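From: Szu-yu Shih
To: packing-floor list
Date: 26th March
Subject: Re: Re: the arms and the returns bench

Hiu-tung Sin wrote:
> I've read the Skutovberg notes twice and still can't tell what happens
> to those of us on returns. Do the arms take the bench? And who gets
> the blame when a bottle is dropped?

Dear Hiu-tung, and everybody else reading along,

Thank you for asking, and I'm sorry the notes were so dry! I spent a long while with the Junditz people and came away feeling better than I went in. The bench stays, and so do all 25 of you. What changes is the picking up and putting down, which I know some wrists (mine included) won't miss one bit.

Bottles first, as you brought them up. The fingers close near the cap end, with the bottle lying on its side.

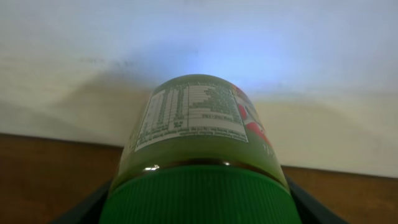 Filed under: Who answers for what

A drop by an arm goes down against the arm, and your name stays out of it. Yip has put that in writing and I've asked for it to be pinned up by the lockers as well. You'll still check labels and decide what can be sold again, and anybody who wants the Cura training gets it on paid time. I did mine in November and rather enjoyed it, bad chairs and all.

Small mixed goods are the part I'd most like your thoughts on. Packets, a little jar, snacks in crinkly wrappers, all out on one table with the basket off to the side, and you know far better than I do which of them give trouble.

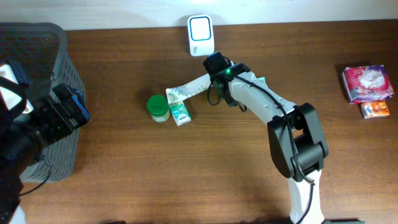 Still to be settled

The late shift, mainly, and whether the 448 line moves over before or after the summer leave. Write to me here or on extension 204, and do please be blunt.

Warmly,
Szu-yu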